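Chapter 4
Sharing One Outlet

Most rooms have fewer wall outlets than the people in them would like. An office built in the 1970s may have a single outlet on each wall, and the people who work there now want to plug in a monitor, a lamp, a phone charger and a fan. A power strip lets several of them draw from the same outlet. This chapter covers how a strip is wired, how much it can carry, and how to choose one.
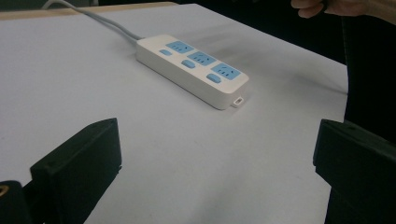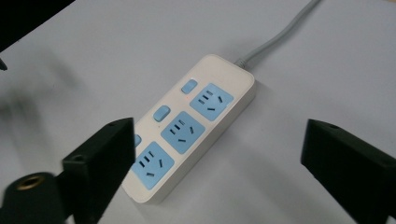
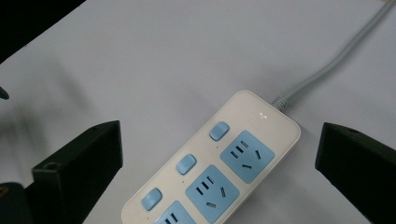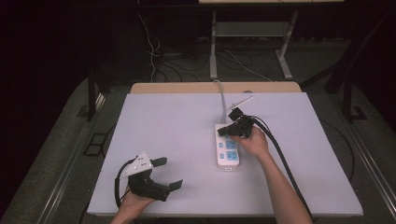
A white power strip with blue sockets.

Every strip has a rated load, and the rating applies to the whole strip. It does not start over at each socket. If the rating is 2498 watts, a heater and a kettle together can pass it even though two sockets would be enough for them. Add up the loads before plugging anything in. Switches help with daily use but do not raise the limit. On a strip with a separate blue switch beside each socket, a lamp can be turned off while the charger next to it stays on. The socket openings matter too. Some panels take both a two-pin and a three-pin plug, and a grounded appliance must use the three-pin openings.

Section 4.1 follows the current from the cord to the sockets. Section 4.2 works through the loads in a small office kept by Dede Akpalu, where the largest item is a 100-watt lamp. Keep a calculator handy for the problems that follow it.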